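Elside Voter Access Project: progress report to the Wevitz Fund, second period

Quick one, sorry, writing this between the council forum and the printers. Full spreadsheet to follow.

Where we're at

Doorknocking in Elside wards finished, bar the flats behind the Ambrosio centre (locked foyer, strata won't answer emails). 623 conversations logged against a target of 800. Short, yes. Two weekends lost to rain and one to the mayoral recount, when every household wanted to yell about the recount and not talk about enrolment. We logged those as refusals which in hindsight is wrong, will recode.

Enrolment help desk ran at the library and outside the Sunday market. Market far better. People stop if there's shade. Most common question by a mile: "I've moved, does it matter?" Second: why is there a fine. The new flyer puts the change-of-address bit first, the old one burried it on the back.

Candidate forums: 6 planned, four held. The Vastia ward one was the best attended and the worst behaved. Two candidates refused to share a table over the rezoning, so we did separate half hours. Took complaints from both camps afterwards, about the same number from each, so probably handled fairly. The other two forums are booked for July, hall deposit paid.

Rules for moderators have been rewritten. Questions on paper, read out by the moderator, no follow-ups from the floor. Less lively but we got through 13 questions in Vastia against a handful at the first forum.

Money

Print over budget. Translation under, only because one of the languages hasn't been done yet, so don't read that as a saving. Would like to move the unspent travel line across to print if the fund is OK with it. Need a yes or no before the July run.

Problems

Data entry is behind. Paper forms from the last fortnight still in the box.

One councillor's office rang to say the project is partisan. Sent them the question list and the funding agreement. No reply so far. If they ring you, please send them our way.

Survey on postal voting delayed, wording still being argued over. The draft leaned, fair cop, third version is flatter and duller and better. 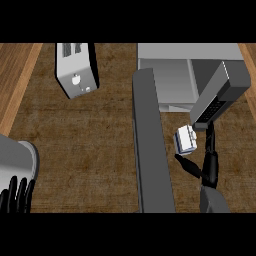 White toaster on a dark wooden benchtop, computer render.

Next period

Finish the flats. Last two forums. Get the translation out the door. Postal survey in the field by the end of July, short version if need be. Acquittal figures with the next report, reciepts already scanned.

Comments (3)

elside_local: Went to the Vastia night. Paper questions are a cop-out, half of mine got trimmed. Hall was good but.

Ratepayer22: Can the forum notes go up somewhere? Couldn't get there, was on shift till 9.

mags: Market stall sorted my enrolment in five minutes, ta. Please do the north end as well.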